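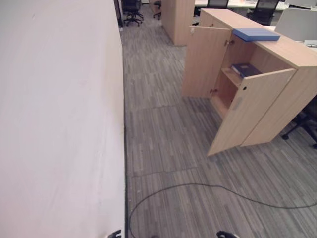 Corridor side of the office, cabinet with both doors open, cable across the carpet.

February, notebook entry, started 9:40

Topic for the next few pages is the house rules for running the mobile unit in shared office space. We have been working from the Stilis sheet, which was written for the lab floor and assumes taped lanes and no furniture that moves. The office has chairs on wheels, doors that swing into the walkway, and people who carry coffee. I want a version that fits on two sides of paper and that someone can follow without having been trained by me.

Erlinda Dela Peña is reviewing. Her comments so far are marked ED. Anything without initials is mine.

1. Floor check before power to the base

The old rule says "floor clear of obstructions." Everybody reads that and looks for boxes. A cable lying flat gets passed over because we step over it all day. The black cable in the corridor is a good case: it runs out from near the wall in a wide loop and heads off past the cabinet, so there is no way down that stretch without crossing it somewhere.

New wording, draft:

Walk the full route once, on foot, in the direction of travel. Any cable on the floor is an obstruction, whatever its thickness. Move it to the wall, or cover it with a ramp, or change the route. If none of those can be done, the base does not drive that section.

ED: Does this include the unit's own cable when it is on a tether?
Yes. A tether gets its own line. Draft: when tethered, one person handles the cable and does nothing else. That person stays behind the base and calls stop if the slack gets ahead of the wheels.

ED: "Does nothing else" should include not holding a laptop.
Added.

Striped carpet is worth a sentence too. The carpet tiles out there have lines in gray, charcoal and light gray, and a dark cable on that pattern is easy to lose when you look at it on a monitor. The route walk has to be done by eye, on the actual floor. I don't want anyone signing it off from the operator's screen.

2. Doors

This is the section I rewrote most. The Stilis sheet treats a cabinet as a fixed object. With its doors shut, a cabinet is a fixed object. With both doors open it is wider and deeper than the map says, and the extra part is a thin panel that the base scanner sees edge-on or doesn't see at all, depending on where it is parked.

Draft:

2a. Cabinet doors have two allowed states: fully closed, or fully open. Half open is not an allowed state while the base is moving.

2b. An open door counts as part of the cabinet. Clearance is measured from the outer edge of the door.

2c. The arm does not reach past an open door to get at something on the far side of it. Drive around and approach from the front.

2d. If a door moves during a run, for any reason, stop. Reset the doors by hand, with the arm in its parked position.

ED: 2a is a problem. Those doors don't stay fully open on their own in every cabinet, and "fully" is going to mean different things to different people. Suggest "open to the position agreed at the start of the session."
She is right. Changed to that, and the agreed position gets written on the session card. Tape on the carpet would be better but facilities has asked us to stay off the carpet with tape.

2c is going to annoy people. The far-side reach is the shorter path and the planner picks it when allowed. I would still keep the rule. A thin door has little to hold it except its hinges, and if the forearm leans on it, the cabinet takes the load sideways. We logged this in entry 413 with the old cabinet and had to replace a hinge.

3. Approach speed

Left as is from the Stilis sheet: walking pace in open floor, creep once any furniture is inside the slow zone. The Golline controller has a setting for the slow zone and it should be locked. Last month two operators had two different values saved in their own profiles and neither knew about the other's. From now on the profile comes from the shared folder and personal profiles are switched off. Eltik support confirmed by phone that this can be done from the admin menu. I have not tried it yet. To do.

4. Gripper position while driving

The sheet says "arm stowed." Our stowed pose is fine for driving but it blocks part of the head camera, so operators have been using a low forward pose where the fingertips just show at the bottom of the view. I can see why. It tells you where the hands are without looking at a second window.

I don't want to ban it outright, so:

4a. Default for driving is the stowed pose.

4b. The low forward pose is allowed at creep speed only, with both fingertips visible in the head view at all times. If either one drops out of view, stop and re-pose.

4c. No driving with anything held in the gripper in a shared corridor, except during a planned carry, which needs its own card.

ED: 4b says both fingertips visible, but visible against what? Black fingers over a dark strip or a chair base are hard to pick out.
Good point. The left finger near the foot of the wall is the one to watch, with that thin dark strip running along the base. Options are colored sleeves on the fingertips or an overlay in the viewer. The Ocampo sleeves come in orange but they add thickness and we would need to redo the grip calibration. Parked for now. Adding a line that the operator checks both tips by moving them slightly before driving off.

5. Items on and in furniture

Two parts to this, handling and privacy.

Handling. Only items on the session card get touched. Flat items are the hard ones. The blue folder or file on top of the cabinet is lengthwise near the front edge, and the navy one inside is lying flat on the shelf. For flat items the rule is side approach, fingers level, no pressing down on the surface to get a grip. If it can't be picked that way, a person moves it.

Maximum tries on one item: 2. After that the run pauses and we write down what happened before trying again. People push back on this one. The point is that the third and fourth tries are where things get shoved, and the notes from those runs are useless anyhow.

Privacy. We are in an office, so anything that could be a work document belongs to somebody until shown otherwise. Before a session, the owner of the area is asked which folders may stay. Staying folders are closed. Recording is kept on our own drive and the session number goes on the card so it can be found and deleted on request. Erlinda wanted a retention limit and I agree, but the number has to come from legal. Left blank.

6. Chairs

Chairs roll. The map was made once and the chairs have been somewhere else ever since. Current practice is to ignore them unless they are in the lane, and I think that is wrong for the area beside the cabinet, where a chair base can sit low behind an open door and the operator sees only legs, or nothing.

Draft:

6a. Chairs within reach of the route are pushed under a desk before the run. If there is no desk to push it under, the chair leaves the area.

6b. Look behind every open door before starting. On foot, same walk as in section 1.

6c. An occupied chair is a person. Person rules apply, including the stop distance.

ED: 6c made me laugh but keep it.

7. People

Short because the Stilis sheet covers this well. One addition. The long partition hides anyone coming around the far end until they are in the corridor. Put a person there when the base is driving toward it. A sign alone is not enough; we tried a sign.

8. Stop button

Two people on every run, operator and floor person. The floor person carries the wireless stop. Test it before each session with the base powered and wheels at rest, and write the time of the test on the card. If the test time is missing the session doesn't count, and the data is set aside.

On that last part, I went back through the cards to see how we have been doing. Of 1567 cards in the binder, nearly 413 have no test time. Wrote that down and then checked it against the spreadsheet, which matches closely enough. Some of those are from before the card had a box for it. I'm not going to set aside old data on a rule that didn't exist yet, so the rule starts with the new card.

11:15

Talked through the draft with Erlinda. Open points:

— Door position wording (2a) is settled. Session card needs a new line for it.
— Fingertip visibility. She will ask Ocampo for one pair of sleeves to try on the bench.
— Slow zone lock on the Golline controller. Me, this week.
— Retention limit. Waiting on legal, ticket 3365.
— Cable ramps. We own one and it's too short for the corridor. Ask facilities if they have longer ones before buying.

She also thinks sections 1 and 6b should be merged into one walk with a checklist, so that people do it once and do it properly. Agreed. New order for the walk: cables, doors, chairs, far end of the partition. Will retype the card tonight and pin the draft next to the charger for comments.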